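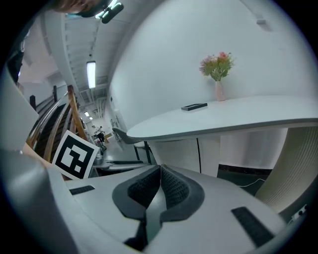
The oval table at the top of the stairs, with the pink flowers.

I've been meaning to write up the landing for a while. It's the wide bit between the stairs and the long corridor, and for more than two years the only thing we kept up there was boxes. In August Itzel and I cleared them out and put in a table.

The table is white, oval, with a thin gray edge. I wanted an oval one because the wall curves and a square corner would have looked wrong against it, and also people come off the stairs fast. It came secondhand from Villaseñor for 2,000 pesos. New ones were 3,000 and up, and I didn't like them any better.

The flowers are artificial. I know how some of you feel about that. Real ones lasted four days up here and then dropped petals on the floor, and I got tired of sweeping. These are pink and peach with some green leaves, and I keep them toward the back, near the wall, so there is room to put things down in front. I dust them with a dry paintbrush.
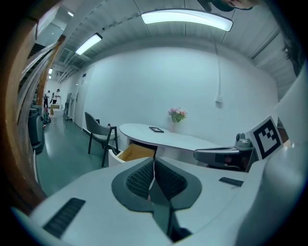

The drawer was what sold me on this table. It has a light wood interior and holds pens, tape, spare keys and the takeout menus. My rule is that anything left on the top overnight goes in the drawer, and when the drawer won't close I empty it. So far I've done that twice.

For seating we went with the gray chair. It has thin dark legs and you can turn it toward the table or away from it. Branislav wanted a bench, but a bench would have collected coats.

Still to do: the cord on the wall. I have a white cord cover in the closet and need half an hour and a level. I'd also like a lamp, although the ceiling lights are bright enough most evenings.

Last updated: August

Comments

Spyros Raptis
What do you clean the top with? Mine has gone yellow.

Author
Dish soap and a damp cloth, nothing else.

Cirilo Jaramillo
I'm with Branislav on the bench.

Recent posts
Emptying the hall closet
Two weeks with the Brorkatar shelf
Paint for curved walls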